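Shortbread and Butter Content: A Kitchen Chemistry Project
Csenge Boros and Csenge Fülöp
Food Science Elective, Stirnmont

Background

Shortbread is made from flour, butter and sugar. The old rule is one part sugar, two parts butter and three parts flour by weight. The word "short" refers to the crumbly texture. Fat coats the flour and keeps water away from the proteins, so less gluten forms and the dough does not stretch. We wanted to know how far the butter could be reduced before the texture changed enough for people to notice.

We started from a recipe in a household cookbook printed in 1934, which Csenge F. has from her grandmother. It gives no oven temperature, only "a slow oven," so we had to choose one. We used 325 degrees F for every batch.

Method

Each batch used 200 grams of all-purpose flour and the same amount of sugar. The control followed the one-two-three rule. Batch B had three quarters of the butter and Batch C had half. The butter was unsalted and left out until soft. We rubbed it in by hand, pressed the dough into the same square pan, pricked it with a fork and baked it for 35 minutes. Batch C would not hold together, so we added a spoonful of cold water. This is a second variable and we come back to it below.

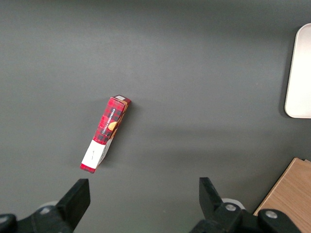

Flavor was kept out of the comparison as far as possible. Vanilla, lemon peel and salt all change how rich a cookie seems, and our teacher pointed out that tasters often say "buttery" when they mean sweet. None of our batches had any flavoring added.

For the snap test we laid a finger of shortbread across two wooden blocks and hung a paper cup from the middle. Water was added from a syringe until the piece broke, and then the cup was weighed. Tasting was done on Wednesday after lunch with classmates who did not know which batch was which.

Results

The control broke under the least weight. Batch B needed slightly more, but the readings overlapped with the control. Batch C was clearly the hardest and broke with a clean edge instead of crumbling. Most tasters could not tell the control from Batch B. They described Batch C as dry, tough or "like a cracker."

Discussion

Cutting the butter by a quarter made little difference. Cutting it by half did, but we cannot say it was only the butter, as the added water would also help gluten form. To separate the two we would need a control batch with the same spoonful of water. We ran out of kitchen time before we could bake one.

Our pieces were also not all the same thickness. The ones from the edge of the pan were darker and probably stronger. Next time we would cut only from the center and use a ruler.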